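Robotiksoftware II, Handout zu Block 7: Wahrnehmung und Greifplanung bei transparenten Objekten

Stand 2026-09-20, wird noch ergänzt

Kurz zur Wiederholung. Pipeline wie gehabt: Bild rein, Segmentierung, Posenschätzung, Greifkandidaten, Kollisionsprüfung, Bahn. Bis jetzt alles mit matten Körpern gemacht, da hat die Tiefe gestimmt. Jetzt nicht mehr.

Problem Glas: Tiefensensor liefert Löcher oder (schlimmer) den Wert vom Hintergrund. Löcher kann man maskieren, falsche Werte sehen gültig aus. Also Konfidenz pro Pixel mitführen, nicht einfach Median drüber. Wer das in Proter macht: Filterknoten VOR der Fusion, sonst ist die Info weg.
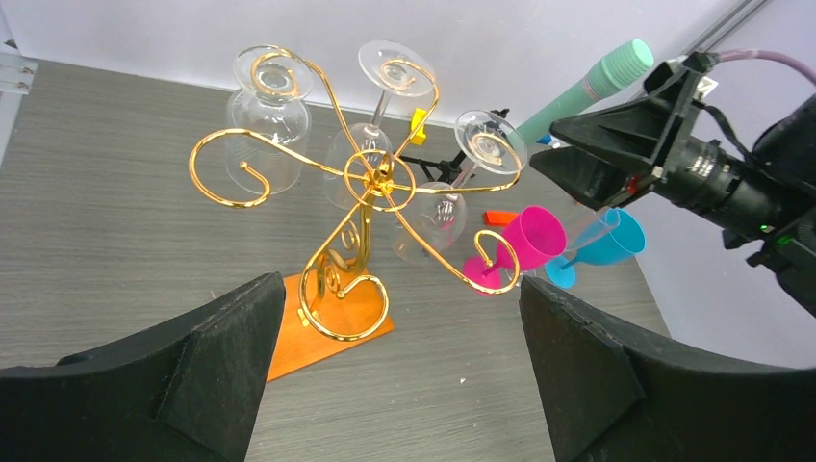 Segmentierung läuft bei uns im Modul Shaikh, Gewichte liegen im Kursordner. Trainiert auf 2,310 Bildern (Schreibweise aus der Logdatei, gemeint sind 2.310). Klasse "Glas" ist die schwache. Typischer Fall: klares Glas hängt kopfüber im Ständer, Kelch überlappt mit farbigen Sachen dahinter, und die Maske läuft in den pinken Bereich rein. Das pinke und das blaue Kunststoffglas daneben sind leichter, Farbkante reicht meistens. Aber Achtung: beim pinken geht eine goldene Schnörkel davor vorbei, Maske kann in zwei Teile zerfallen. Zusammenführen über Konturrichtung, nicht über Abstand.

Greifplanung
- Kandidaten am Stiel, nicht am Kelch. Fuß nur als Notlösung
- Ständer als Hindernis modelieren, und zwar die Drahtarme einzeln. Konvexe Hülle ist hier unbrauchbar, dann ist alles gesperrt
- bis zu 500 Kandidaten samplen, nach Score sortieren, die besten 100 in die Kollisionsprüfung
- Anfahrt und Rückzug getrennt prüfen! Beim Rückzug gehört das Glas zum Greifer, Kollisionsmodell vorher umhängen

Regelung: Ledard-Regler im Kraftmodus, Finger langsam schließen, Abbruch bei Kontakt nur auf einer Seite. Parameter stehen in der yaml, bitte nicht direkt im Code ändern.

Aufgabe bis zum nächsten Block: Bag-Datei in Aronex abspielen, Konfidenzfilter einbaun, Masken vorher/nachher speichern. Eine Seite Text dazu, was bei den Überlappungen passiert. Abgabe als PDF, Code ins Repo.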